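Search posts and people

Right, I promised a thread about the robot open day and then fell asleep on the train home, so you're getting it now with a cup of tea in hand. October 26, 2026, Clokammont, big building past the tile warehouse, me in completely the wrong shoes.

Background for anyone new: I signed up in August after a friend of a friend posted the link, then forgot all about it until the reminder email landed. It's the outfit called Preron, they work on robot hands and getting robots to do fiddly table jobs. Once a year they open the doors and let the likes of us wander about.

Ticket was free but you had to book a slot. My badge said visitor 412, which made me feel like I was in a very polite prison film.

First stop was a talk. 40 chairs, all taken, and I ended up leaning on a radiator at the back (lovely and warm, no complaints). The woman giving it was brilliant, hardly any slides, mostly her holding up broken fingers. Robot fingers! She passed one along the rows and it was heavier than I'd have guessed.

Things I wrote on my hand during the talk because I'd left my notebook at home:
- soft things are harder than hard things
- shiny is annoying
- "the cup is not the problem, the handle is the problem"
I have been thinking about that last one ever since.

Someone asked what happens when it drops something and she said you pick it up and go again, that's most of the working day. Got a big laugh. I related to that on a spiritual level.

Then we were split into groups and I got the one for the table demos, which was the one I wanted, so I was very smug walking down the corridor. The station I parked myself at had a sign calling it Pilo. I never worked out if Pilo is the robot, the software or the whole project. Two people told me two different things and I nodded both times.

The job is clearing up a tea table, more or less. Bowl, basket, lavender plate, pretend cakes, bright green tablecloth. It sounds like nothing. Then you stand and watch for a bit and start noticing how much your own hands do without telling you. Tilting a bowl. Getting a finger under the edge of a doughnut. I went home and watched myself unload the dishwasher like it was a nature documentary.

The chap next to me (very keen, had clearly been before) whispered a running commentary the whole time, like snooker. "He's going for the plate." I'd pay for that as a service.

What surprised me was how much waiting there is, and how tense you get during it. A hand goes in over the table and the whole group leans forward with it. There was a small kid on her dad's shoulders saying "go on, go on" under her breath and by the end I was doing it too.

I asked one of the engineers how many goes they'd recorded on the tea table so far and she had the number ready: 3350. I said that's a lot of cake. She said you stop seeing it as cake.

Also asked her what the hardest thing was and she said baskets, straight away, no pause. All those gaps in the weave for a fingertip to catch in. I'd have said the bowl! Shows what I know.

Small grumbles, because I'm me. The signs in the corridor sent everybody to the loading bay at least once. The café had run out of everything except flapjacks by lunch. And the slot at each station was a bit short, I could have stood at the tea table all afternoon if they hadn't moved us along.

The last stop was the Kawaguchi room, which is where they keep the older hands on shelves with little cards. Some of them look like gardening tools. One had a plaster on its thumb, an actual sticking plaster, and I've got so many questions about that and no answers.

I did buy a tote bag on the way out. Of course I did. That's bag number 29 in this house and I've been told there's to be no number 30.

If you're anywhere near and they run it again next year, go. Take children if you've got some handy, they ask much better questions than we do. And wear flat shoes, there's a lot of concrete.

Anyway, tea table pics, as promised to the three of you who asked:

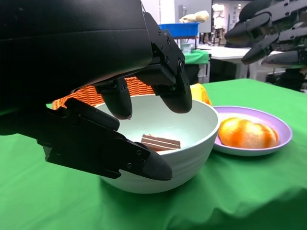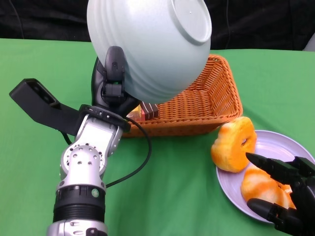
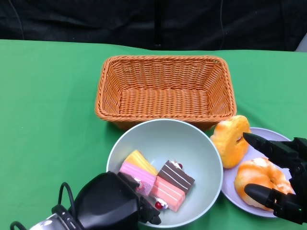

Pilo at the tea table, Preron open day. The bowl's upside down over the basket in the second one, and the third has the cake slices in the bowl and the doughnuts on the lavender plate.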